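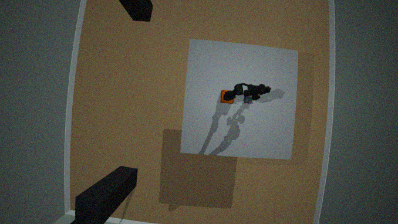
FOR IMMEDIATE RELEASE

September 28, 2018

Wurby opens its doors in Abernathy, and there will be soup

Hello from the back office at Wurby, where I'm typing this with a paintbrush behind one ear. I'm Shamim Dogar, and together with my business partner Gervasio Henríquez I'm very pleased to announce that our repair café and tool library opens to the public next month in the old Kevmont shoe shop on Abernathy high street.

If you've lived here for a while you'll remember Kevmont. I got my first school shoes there, and so did my brother (his lasted longer). The shop closed in June last year and the windows have been papered over ever since. We signed the lease this spring, and we've spent the months after that stripping carpet, arguing about shelves and finding odd shoehorns in places you wouldn't believe.

So what is it? Wurby is a place where you can borrow a tool you'd only use once or twice a year, or bring in something broken and get help mending it. We have 700 items ready to lend, from hand drills and wallpaper steamers to a cider press that Gervasio is far too fond of. Membership costs £27 a year, or £22 if you're a student, a pensioner or out of work. Most tools can be kept for a week. You can renew over the phone as long as the next person isn't waiting.

The café side runs on Thursday evenings and all day Saturday. There are eight workbench places, and you can book one or just turn up and have a cup of tea until one comes free. Toasters, lamps, trousers, bikes, chairs with a wobble - bring them along! We can't take microwaves or gas appliances, sorry, and please empty the vacuum cleaner before you carry it in.

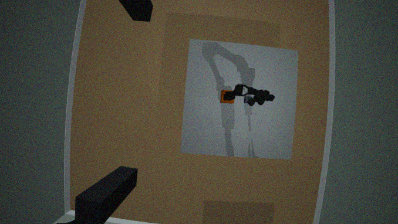 Classes and the first few weeks

We're also running short evening classes, starting with basic sewing, sharpening kitchen knives and wiring a plug. Each class has room for eight people and costs £9, with materials included. Gervasio spent 31 years mending washing machines for a living and he'll be teaching the electrical sessions himself. He was asked for a quote for this release and said, "Tell them to bring their reading glasses." I asked for a second one and he'd gone to look at a hinge.

Our neighbours at Jerkel, the bakery two doors down, are supplying bread and a big pot of leek and potato soup for the opening Saturday. Soup is free until it runs out. Doors open at ten, there'll be a table of spare parts to rummage through, and anybody who joins on the day can take a tool home straight away. You'll need something with your address on it, a bill or a bank letter will do.

We'd still love a few donations too, especially clamps, extension ladders and sewing machines that run. If it's heavy, ring first and we'll come and get it in the van.

Notes for editors

Shamim and Gervasio are both happy to be interviewed, in person or by phone. Reporters are welcome to visit before the opening, though mornings are best, as we're usually varnishing something after lunch. Please ask for Shamim at the shop.

ENDS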